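The bus let Ignacio Oyelaran off at the bottom of Sturkdale a little after four, and the driver told him the last one back was at 6:10 and not to count on it.

He had the key in an envelope. The lawyer in Vullidbridge had written "side door" on it and underlined it twice. He walked up past the feed store, which was shut, and the Grerano, which used to be a movie theater and now sold carpet. His aunt's place was the last one before the road turned to gravel. She had run it as a lunch counter for most of his childhood and then, when the mill closed, she had run it for herself.

The side door stuck. He put his shoulder to it and it opened on the second try.

He had expected a mess. His cousin had told him on the phone to bring trash bags, and he had brought two rolls. But she had cleaned before she went into the hospital. The floor was swept. The chairs were upside down on the tables, the way she used to leave them at closing, and the calendar by the register was turned to August, although she had not been home since June.

He took down one chair and sat on it with his coat on.

On the wall by the kitchen was the list of people who owed her money. She had never thrown it out. Most of the names had lines through them. Cropper was at the bottom with no line, and next to it was the figure, $166, in her square handwriting. Ignacio remembered Cropper as a man with a dog who ate eggs at the end of the counter and talked about moving to the coast. He had been talking about it when Ignacio was 16.

He went into the back room, where she used to do her accounts. 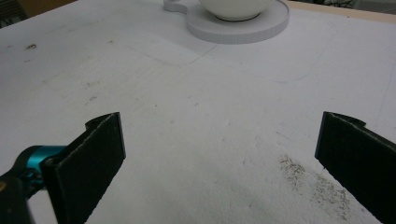
*She kept one white cup out, for company.*

He didn't know whether to wash the cup or pack it, so he left it and started on the shelves. There were ledgers going back to before he was born. He filled a bag with receipts, then felt bad about it and took half of them out again.

Someone knocked at the front. He went through and saw an old man at the glass, with his hat already in his hand. There was no dog.

"We're closed," Ignacio said through the door. Then he heard how that sounded, and he opened it.

"You're the nephew," the man said. "I'm Cropper. I saw the light."

"Come in. There's nothing to eat."

"I didn't come to eat." Cropper looked at the chairs and then at the wall. He found his name without having to search for it. "She said I could pay when I left town. That was the arrangement. I never left, so it never came up."

He took out a wallet and counted bills onto the counter, wetting his thumb. It came to $80. He counted it a second time and got the same.

"I'll have the rest by the first of the month," he said.

"You don't have to do that. I don't even know who it would go to."

"It would go on the wall," Cropper said.

Ignacio looked around for something to write with. There was a pencil on a string by the register. He crossed out the old figure and stood there working out the new one, and Cropper told him what it was before he got to it. He wrote down $86.

"Are you going to sell the place?" Cropper asked.

"I guess so. I haven't thought about it much."

"Well, there's coffee in the can over the stove, if the mice didn't get to it. She bought it in the spring."

Ignacio checked the clock. It had stopped, so he checked his phone. He had twenty minutes to make the bus, and it was a ten-minute walk, all downhill.

He took a second chair off the table, set it on its feet, and went to see about the coffee.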